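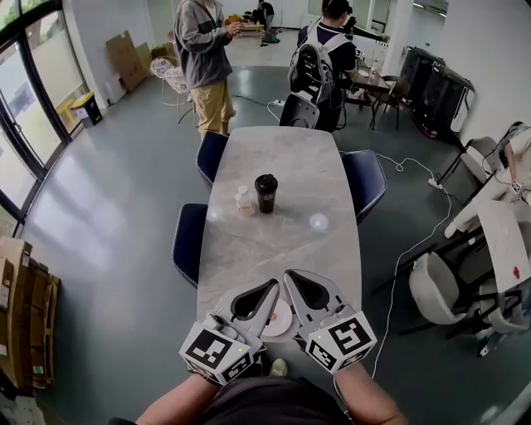
There's always one plate. Every shared lunch table I've ever sat at ends the day with a single white plate near the edge, a reddish smear drying on it, and a whole room of grown adults walking past with their backpacks on.

I used to be one of the walkers! Then I spent a December working out of Fellham, a big glass-walled place with long marbled tables and dark chairs that seat you a little too comfortably, and I got a bit obsessed with how people leave a table.

Plates are easy, as long as you get to them fast. Tomato sauce (my guess is it's nearly always tomato sauce, or ketchup) wipes off with a paper napkin in the first few minutes. Give it until 4 o'clock and you're standing at the sink scrubbing with your thumbnail.

Drinks are harder. A lidded black tumbler could be full, could be empty, could belong to somebody who's coming right back for it. I leave those alone. Same with the little bottles with an inch of something pale in the bottom. I bought a set of 9 cork coasters from Gresent and put them out as a sort of parking lot for strays, and people used them, mostly for their phones.

And wipe the table last, please, with the chairs pulled out. Glossy tops throw back so much window light that you can miss a sticky ring completely until your sleeve finds it. I crouch down and look along the surface from the side, which gets me some odd glances, but I've saved a couple of good sweaters that way.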